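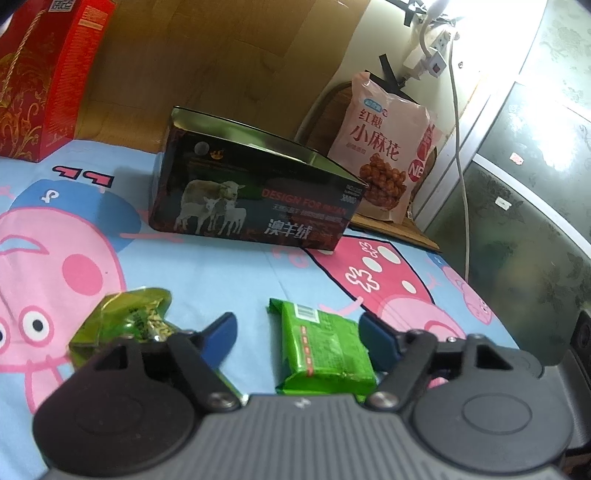 A hand-held gripper with a snack packet between its fingers, with the black box behind.

Report on the visit to the Kovdale student robotics project

Members of the Vetano schools liaison group visited the Kovdale College robotics project in December, at the invitation of the engineering department. The visit began at 2 in the afternoon and followed the printed programme, apart from a short delay while visitors signed in.

The project, known as Gradik, is now in its second year. Students collect short recordings of everyday handling tasks, which are later used to train a robot arm in the college workshop. Much of the recording is done at home, in ordinary rooms and with ordinary household goods. The department lends each pair of students a hand-held gripper, and a booking sheet is kept by the workshop door.

The group was first shown recordings from the current task, packing snacks. Crinkled foil was described by the students as the hardest material they had met so far, as it offers the fingers no flat side. Patterned bedding is permitted as a work surface — the project rules ask only that it be pulled straight before recording starts.

Each pair is expected to submit 50 recordings per term. The department reported that nearly 600 had been received by the date of our visit, of which 99 had been returned to students for repetition, mostly on account of hurried movements at the start. Visitors asked whether the rate of return had fallen during the term. These figures had not been kept separately, and the department agreed to do so from January.

A demonstration of the workshop arm followed. It lifted a small carton on the third attempt. The students then spoke about their preparations for the Kotian Cup, where entrants must sort mixed packets into trays within a set time.

The group wishes to thank the college for its welcome. Schools interested in a similar visit should write to the engineering department before the end of the spring term. Parking at the Kovdale site is limited.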